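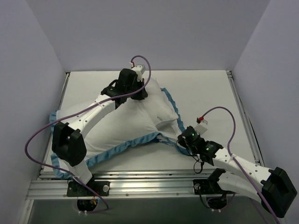
Orkton garment steamer, after one winter of use
By Aiman Liew
Apr 24, 2026

I bought the Orkton hand steamer in September, when we moved to Narnthorpe and the old iron did not survive the journey. I wanted to wait with my review until I had used it in the cold months too, when the clothes are thicker and everything dries indoors. So I write this after more than 200 garments, by the small notebook my wife keeps beside the machine (she likes to know what she paid for).

First the basic things. It is a hand steamer with a tank that you pull out from the back. The cable is long enough for me to stand in the middle of the bedroom, but it comes out at a strange angle and it touches my wrist when I work on a sleeve. I paid 42 pounds at Hettiarachchi, the electrical shop by the bus station. In the same shop there was the Hiria, which costs 13 pounds more and has a metal plate at the front. I will come back to this one.

The Orkton is ready quickly. I press the button, I go to take the hanger, and when I am back there is steam. One tank is enough for two shirts, or for one dress if the dress is long. After that you must fill it again, and the cap of the tank is small and stiff. With wet fingers it is difficult to open. I have now the habit to keep a dry cloth on my shoulder.

On cotton shirts the result is good but not the same as ironing. If you hang the shirt, pull the bottom a little with the free hand and go slowly from the collar down, most of the lines disappear. The collar itself stays soft. For an office where people look at collars, I would still use an iron. The part between the buttons is also not perfect, and I stopped to worry about it because I wear a pullover until April anyway.

Where I like the steamer very much is on ruffles and gathered edges. My daughter has several blouses of this kind, and with the iron I always pressed the folds flat, then she complained, and she was right. With steam you hold the blouse upside down by the hem, let the ruffle fall open, and pass the head at a small distance without touching. The folds come back by themselves. It takes some patience the first time. I would say the same for pleats, but only the soft ones. Sharp pleats become less sharp, so please be careful with a school skirt.

Linen is the weak point. I tried a tablecloth over the door and I used three tanks, and it looked like a tablecloth that somebody had tried to steam. Curtains were much better — I did them hanging in their place, standing on a chair, and the creases from the packet were gone by the evening.

Now the water. The leaflet says that tap water is fine. Our water in Narnthorpe is hard, and after 6 weeks the steamer began to spit small drops, which left marks on a grey silk scarf. The marks went away after washing, but I was not happy. I cleaned it with vinegar and water, half and half, and since then I use filtered water only. The spitting came back one time, when I held the head pointing down. The leaflet warns about this on the last page, in very small letters.

About the Hiria: my neighbour has it and I borrowed it for some days. The metal plate helps on collars and cuffs, there is no question. But it is heavier, and after four shirts I felt it in my shoulder. If you have mostly work shirts and you want only one machine, I think the Hiria is worth the extra money. If you have already an iron for the difficult pieces, the Orkton is enough.

Good: quick to heat, kind to ruffles and soft fabrics, light in the hand.
Less good: tank cap, angle of the cable, drops with hard water.

I give it four stars from five. The spare tank is sold separately and I have ordered one, also from Hettiarachchi, but it did not arrive yet.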